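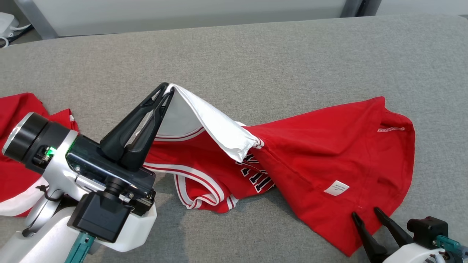 Textilpflege und Warenkunde, Einheit 6: Sporttrikots falten
Handout zum Praxisteil, Kursleitung Elaheh Najafi

Heute geht es endlich an die Trikots! Nach den Hemden und der Tischwäsche ist das für mich der schönste Teil des Kurses, weil man an einem einzigen Kleidungsstück so viel sehen kann: Besatz, Druck, Nähte, Pflegeetikett, alles auf engstem Raum.

Vorbereitung
Legt das Trikot auf eine glatte, helle oder graue Unterlage. Auf Rot sieht man Falten schlechter, als man denkt, also ruhig mit der flachen Hand darüberstreichen und fühlen. Zuerst das Pflegeetikett suchen und lesen. Beim Übungssatz von Plastmont gilt: 30 Grad, auf links waschen, kein Trockner.

Den Anfang finden
Ein zusammengeschobenes Trikot ist erst einmal ein Haufen Stoff. Sucht euch eine Kante, die sich farblich abhebt. Der weiße Besatz ist dafür wunderbar geeignet! Dort anfassen, anheben, den Rest hängen lassen - die Schwerkraft erledigt einen guten Teil der Arbeit. Wer mitten in die Fläche greift, hebt meistens zwei Lagen auf einmal und fängt wieder von vorn an.

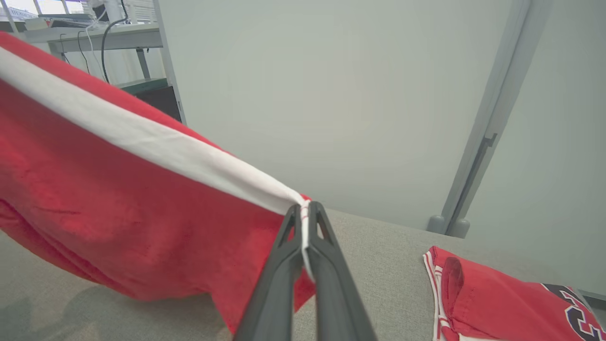

Abb. 1: Anheben am weißen Rand. Rechts ein gefaltetes Trikot, der Zahlendruck liegt oben.

Falten in der Reihenfolge
1. Vorderseite nach unten, Armausschnitte auf gleiche Höhe ziehen.
2. Linke Seite zur Mitte, Besatz parallel zur Seitennaht.
3. Rechte Seite ebenso.
4. Saum bis knapp unter den Kragen hochschlagen, dann wenden.

Die Nummer soll am Ende lesbar sein und möglichst keinen Knick haben. Dicke Drucke brechen an der Faltlinie, und zwar immer an derselben Stelle, wenn man immer gleich faltet. Bei Vereinswäsche (Ronaldo Honorato bringt dazu in der nächsten Einheit Stücke von Fagundes mit) lohnt es sich, die Faltlinie ab und zu zu versetzen.

Shorts
Bein auf Bein legen, den Schritt als kleines Dreieck einschlagen, dann vom Saum zum Bund halbieren. Der Bund bleibt außen, so lassen sich Größen im Stapel schnell vergleichen.

Aufgabe bis zum nächsten Mal
Faltet zu Hause ein Trikot oder ein ärmelloses Shirt auf drei verschiedene Arten und notiert, wie breit und wie hoch das Päckchen wird. Das Regalfach im Kursraum ist 60 cm breit, überlegt euch also, welche Variante am besten hineinpasst. Wer mag, wiegt das Stück auch gleich. Mein altes Kapuzentrikot von Hiltell bringt stolze 440 Gramm auf die Waage, da bin ich auf eure Werte sehr gespannt!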